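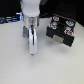 J'ai repris en mars le local de mon beau-père, deux pièces en rez-de-chaussée avec une réserve au fond, et la première facture d'électricité m'a fait mal. L'éclairage y comptait pour beaucoup plus que je ne le pensais. Les tubes fluorescents restaient allumés du matin au soir, y compris dans la réserve où je passe deux fois par jour chercher un carton.

J'avais d'abord pensé tout changer d'un coup : luminaires, interrupteurs, tableau. Un électricien m'a fait un devis, je l'ai rangé dans un tiroir et j'ai décidé de commencer par les détecteurs de présence. C'est de ça que je veux parler, parce que j'ai perdu pas mal de temps à comprendre des choses assez simples.

Il existe deux grandes familles. Les détecteurs infrarouges réagissent à la chaleur d'un corps qui se déplace devant eux. Les détecteurs à hyperfréquence envoient une onde et réagissent au mouvement en général. Les premiers coûtent moins cher et ne voient pas à travers une cloison. Les seconds sont plus sensibles, parfois trop : celui que j'avais mis dans le couloir s'allumait quand quelqu'un marchait de l'autre côté du placo.

J'en ai acheté 3 pour commencer. Un Pidby infrarouge pour la réserve, un autre identique pour les toilettes, et un Jullach à hyperfréquence pour le couloir. Le Jullach est reparti au bout de deux semaines. On peut en régler la sensibilité avec une petite molette sous le capot, mais au minimum il voyait encore le voisin, et juste en dessous il ne me voyait plus moi.

La pose dans la réserve a été facile. Le détecteur se met au plafond, à la place de l'ancienne boîte de dérivation, et il faut amener la phase, le neutre et le retour vers la lampe. C'est le neutre qui pose problème dans les vieux bâtiments : à l'emplacement d'un interrupteur mural, il n'y en a souvent pas. Au plafond j'en avais un, dans les toilettes non. J'ai dû tirer un fil depuis la boîte du couloir, ce qui m'a pris une matinée entière et un bout de plinthe. Couper au disjoncteur avant, évidemment, et vérifier avec un testeur. Chez moi l'étiquetage du tableau était faux, le circuit marqué « réserve » coupait les prises de la vitrine.

Pour les réglages, il y en a trois sur le Pidby : la durée, le seuil de luminosité et la portée. J'avais mis la durée sur 2 minutes partout. Dans la réserve c'est bien. Dans les toilettes c'est trop court, une cliente s'est retrouvée dans le noir et me l'a dit assez sèchement. Je suis passé à 12 minutes, c'est sans doute trop, mais plus de réclamation depuis.

Le seuil de luminosité sert à empêcher l'allumage quand il fait déjà clair. Dans une pièce aveugle il ne sert à rien, il faut le mettre au maximum et ne plus y toucher. Je ne l'avais pas compris au début - la notice est traduite n'importe comment - et la lampe refusait de se rallumer une fois sur deux.

Panagiotis Stefanou, qui tient l'atelier d'encadrement d'en face, a choisi autre chose. Il a pris un système sans fil de chez Vastetent, avec un boîtier central et une application. Il peut faire varier ses lampes depuis son téléphone et programmer des horaires. Il en est content. Pour ma part je n'avais pas envie d'ajouter un boîtier de plus derrière la caisse, et je me méfie des produits qui dépendent d'un serveur quelque part. Pour son atelier, où il a besoin d'une lumière différente selon les travaux, ça se défend.

Reste la pièce principale. Un détecteur n'y aurait pas de sens, il y a du monde ou moi toute la journée. J'ai remplacé les tubes par des dalles LED Carretero en 4000 K. Le blanc est neutre, un peu froid le matin quand il fait gris. Si c'était à refaire je prendrais du 3000 K près de l'entrée. Attention aussi aux anciens ballasts : avec des tubes LED de remplacement, il faut contrôler la compatibilité ou les retirer. Avec des dalles complètes la question ne se pose pas, on dépose tout.

La facture d'août est plus basse que celle du printemps, mais les jours sont plus longs et je ne vais pas en tirer de conclusion. J'attends de voir l'hiver. Il me reste le couloir, où j'ai remis l'interrupteur d'origine en attendant de trouver un modèle infrarouge assez étroit pour passer au-dessus de la porte. Si quelqu'un en connaît un qui fonctionne sans neutre, les commentaires sont ouverts.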